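Workshop notebook — Zutstead, July

Started 7:40. Soaked the second bundle of Vakisora willow overnight in the long trough. The thin rods were ready by morning, the thick ones still cracked when I bent them over my knee, so they went back in under the board with two bricks on top.

Base for the log basket is done. Used the Gill pattern again, sticks doubled at the ends, and opened out the spacing a little because the last base came up tight and domed in the middle. It sits flat now. Nuria checked it on the bench and could get it to rock only by leaning on one corner. Good enough for logs.

Siding: wove the first band with the butts starting on the left of each long side. Lost time on the corners. If I pull the weavers hard there the stakes lean in, and by the top the opening is smaller than the base. Tried tying the stakes to a hoop at rim height and that held them. Should have done it from the start — undoing three rows cost me most of an hour.

Waste from this bundle was bad. Out of 440 rods I threw out a lot for hail marks and side shoots. Will say so to Fustard when we reorder. We need 2000 for the autumn classes, and I would sooner pay for sorted rods than sort them here.

Borders: still undecided between a plain three-rod border and a plaited one. The plaited one eats material and the long rods are the ones we are short of. Édgar thinks people pick a basket up by the rim whatever handles you give it, so he wants the thick border. He is probably right.
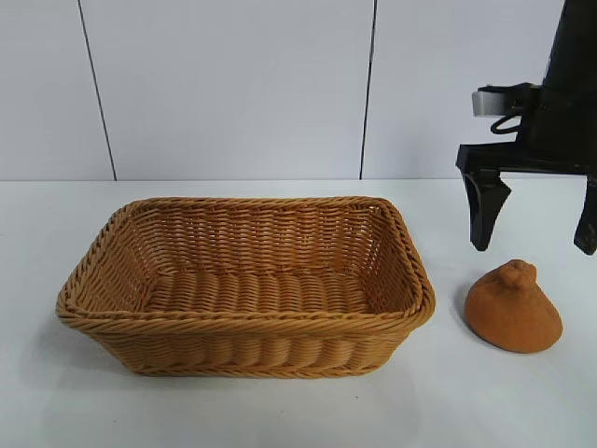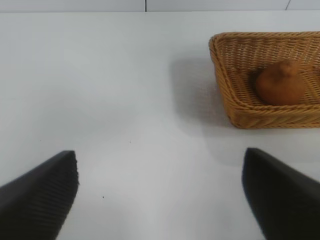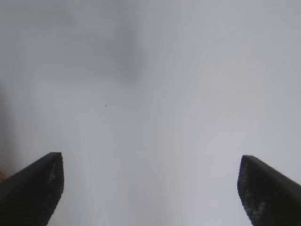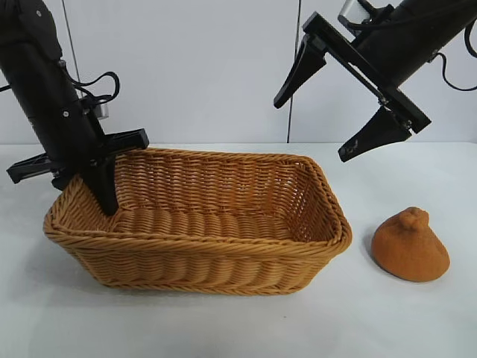

Rectangular basket on the white table, first, second and last pictures. Braided rim.

After lunch upset the stakes on the small round one and put on two rounds of waling. Stakes kinked cleanly where I had pricked them with the knife, except one that split down to the base. Cut it out and slid in a new one beside the stub.

Bodkin handle is loose again. Glued and clamped, leave until tomorrow.

Weighed the buff offcuts for the dye test, 600 g. Walnut husk in one pot, onion skin in the other. Keep the lids on, the smell gets into the store.

To do
— change the trough water, it is going brown
— cut handle rods, Nuria to pick the thick ones
— ask Édgar for the long shears back
— finish siding on the log basket before the stakes dry out
— order from Fustard, sorted rods if they have them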